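Lyimo Computer Refurb: progress report to Keltden
2020-10-26

Done since March
We promised you 17 towers and have finished 13, which Njoroge Lema calls a pass mark. Of the $2,000 grant, $1,025 is spent, mostly on memory and thermal paste, with a modest sum lost to screws that rolled under things.

Still on the bench
Four to go. The Dell is open on its side with the CPU socket empty and the bracket up. Its drive bays have a blue latch and a blue handle, cheerful colour among the red, yellow and orange wires.

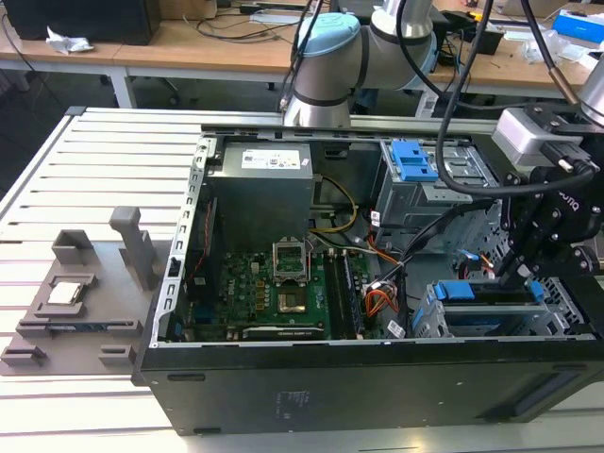

Next
Processors, then testing. Erick Laizer will send receipts.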